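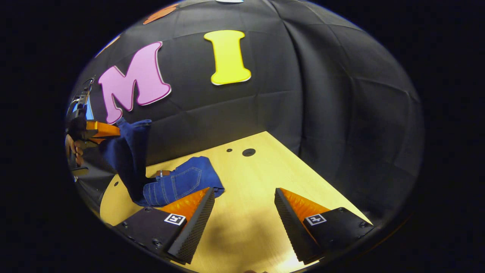 How to Read a New-Build Listing Without Getting Sold

Filed under: Buying, New Homes

Most advice about buying in a new development comes from people who get paid when you sign. I don't, so this will be less cheerful than the brochure. You need the listing, a county parcel map, a tape measure and one free evening. I'll use a community called Lerneck as the running case. The builder is Favton Homes, and my brother-in-law nearly bought there.

Step 1. Cross out the adjectives

Print the listing and take a pen to it. "Secluded," "vibrant," "thoughtfully planned," all of it goes. Whatever is left is what the builder is willing to be held to, and sometimes it's thin. The Lerneck page ran to four paragraphs. After the pen I had a lot count (73), a starting price, a school district and the phrase "near Grelon Park."

Step 2. Find out what "near" means

Pull up the parcel map and measure by road from the actual lot, since the sales office is usually by the entrance and closer to everything. Grelon Park does exist. From the back lots it's a drive, and the walking trail on the site plan was marked "future." Ask who is building the trail, who is paying, and whether there's a date in a recorded document. If the answer is "the plan is to," treat it as no trail.

Step 3. Price the house you'd really live in

The starting price belongs to a house you may never see. Ask for three things in writing:

The base price for the floor plan you want.
The lot premium for the specific lot.
A line-by-line price list of every upgrade in the model home.

Expect some resistance on the last one. I've been told it "isn't really organized that way." Somebody ordered those countertops and somebody got a bill. Ask again by email.
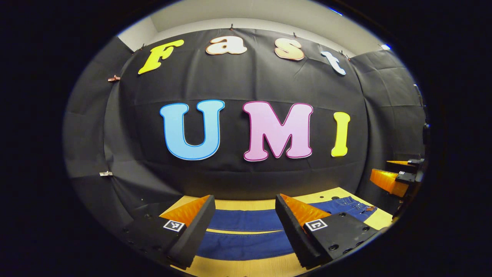 "Fast" in cut-out letters, with a larger "UMI" below.

Step 4. Measure the rooms

Model homes are often furnished with smaller pieces than you own. Bring the tape. Write down the bedroom wall lengths with the closet door swing taken out, the garage depth at its shortest point, and the width of the fridge opening. Then go home and measure your own bed, car and fridge. My brother-in-law's truck did not fit in the garage at Lerneck. The salesman suggested the driveway, and the HOA rules had a line about overnight driveway parking.

Step 5. Read the HOA papers before you put money down

Ask for the covenants, the current budget and the rules. You want to know when control passes from the builder to the owners, because until then the builder generally sets the dues. Low dues in a half-built neighborhood don't tell you much. Look at what the budget sets aside for repairs. If there's a pool and the reserve line is close to nothing, the later owners will be the ones paying for the pool.

Step 6. Be suspicious of the deadline

There is always a deadline. Favton's incentive was "this weekend only," and it came with a condition: use their preferred lender, Fekete Mortgage. That may be a fine deal. It may also be a rate that quietly eats the credit. Get a loan estimate from them and one from a lender you picked yourself, dated the same day if you can, and compare the rate, the points and the fees. The weekend-only offer was back two weeks later, by the way.

Step 7. Pay for your own inspector

"The city inspects it" is true and doesn't help you much. City inspectors check for code and move on. Hire someone for 2 visits, one before the drywall goes up and one before closing. Check the contract first, as some builders limit access. Gergely Virág, who inspected my own house, wants 60 days' notice in the busy season, so call early. If the builder won't let your inspector in before drywall, I'd want a very good reason, and I haven't heard one yet.

Step 8. Drive it at bad times

Go at 7:30 on a weekday morning and again after dark. Go after heavy rain and look at the low lots. Talk to anyone out walking a dog and ask how long warranty calls take. Owners in the first phase will usually tell you, at length.

Rules on deposits and builder contracts vary by state, so have a real estate attorney read yours before you sign. The builder's sales agent works for the builder.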